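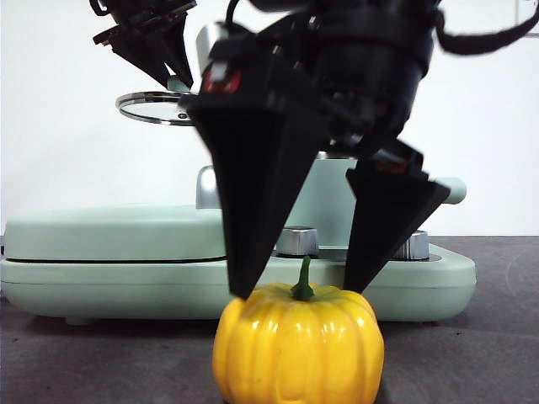
My neighbor said the whole thing would be in pieces by Tuesday, and that pretend food sets always lose their best bits under the couch first.

3 min read

Well, we've had the Wihongi breakfast station since May and it's still in one piece! I got it from Sekendale with the yellow pumpkin from their play food range, and I love that soft mint green – it looks sweet on a dark counter. The lid is nice and rounded, no pinchy corners.

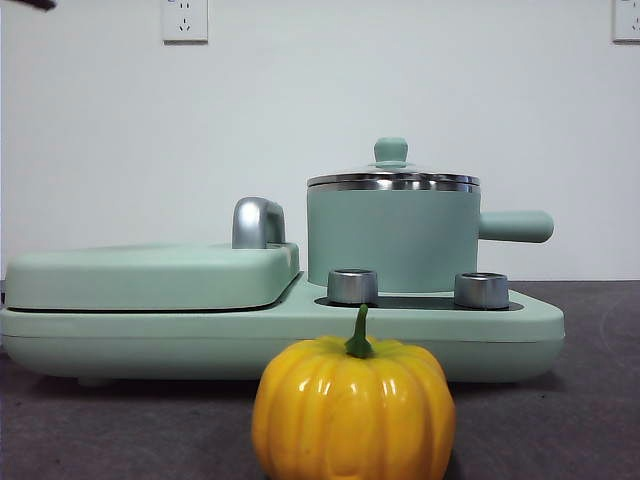 It's longer than I expected, though, so measure first (mine takes up roughly 70 centimeters of counter, and I had to move the toaster). The pumpkin is shiny and wipes clean in a second. I'd have liked more food for the price, but I'd buy it again.

Comments (3)

Does the pumpkin come separately? – yes, I bought it on its own!

Clenerbridge has the same one in stock, just FYI.

Ours gets played with every morning before 7.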